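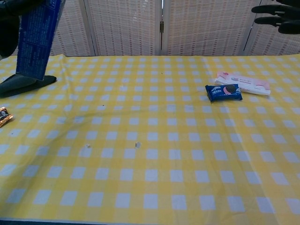

Fig. 4. Gingham cloth on the table, folding divider behind.

Search this manual
Go

4.2 Setting up the Falik room divider behind a table

1. Carry the divider closed, with the hinges towards you. Two persons are better for this.
2. Stand it on the floor and open the outer panels first. Leave a slight zigzag — a divider opened fully straight will fall.
3. Leave 19 cm between the divider and the table, so that the cloth can hang freely.
4. Check each foot with your hand. If one foot is in the air, change the angle of the nearest panel.

Note: On thick carpet, please use the wide feet (part 785).

CAUTION: Do not lean bags or chairs on the panels. Do not oil the hinges; the oil goes into the weave and the mark stays.

5. To close, fold from one end only and keep your fingers away from the hinge side.

Filed under: Home & Hall > Screens and Dividers > Set-up

Comments (3)

Hatsue Shimada: Do the wide feet fit also the older Prukico model?

Elfriede Stüber: Yes, but you need the longer screws. I ordered mine on Thursday.

Fraser: step 2 saved my lamp, thanks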